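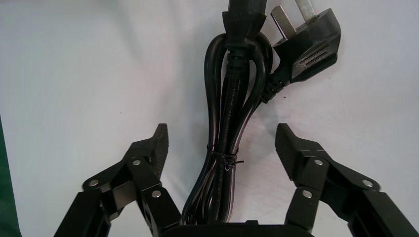
A coiled black power cord with a molded connector.

July 8, 2022
By the Tultby maintainers

Home | Files | Changelog | License

# Tultby Household Items Word List

Tultby is a list of everyday names for things found in homes, garages and small offices. It was put together for spelling checkers, label makers and inventory forms. Each entry gives a common name, its plural, and other names people use for the same thing.

The first version came from item sheets kept by the Grellard tool library and the Estuson thrift store. Both let us copy the item names. Prices, donor details and shelf numbers were left out before the sheets reached us.

## What is in the files

- `items.csv` -- the main list, one item per line
- `variants.csv` -- other spellings and regional names
- `dropped.txt` -- words we removed, with a short note on each

There are 13 categories, from kitchen goods to cords and chargers. An item can sit in up to three categories. The first one listed is the main one.

## Columns in items.csv

- `name`: lowercase, singular, American spelling
- `plural`: left blank if the word has no plural in normal use
- `category`: separated by semicolons
- `source`: G for Grellard, E for Estuson, S for the Soltani additions

The Soltani additions were merged in April. They are mostly sewing and garden words, and eight of them replaced older entries that had the wrong plural.

## Naming rules

Use the word a person would write on a box. "Power cord" is the main entry, and "power cable" and "mains lead" are variants. Brand names go in `dropped.txt` even when people use them as plain words. Compound words follow whichever form was more common in the sheets, so "flashlight" is one word and "extension cord" is two.

## Known problems

Hardware names are uneven. Bolts and screws are split by head shape but nails are not. Baby items are thin -- Estuson does not take them. Two categories, "misc" and "other", still overlap and should be merged.

Files are UTF-8 with Unix line endings. Some spreadsheet programs turn "3-way plug" style entries into dates, so import the name column as text.

## License

Free to use and change. Please keep the source column if you pass the list on.

Back to top | Files | Report an error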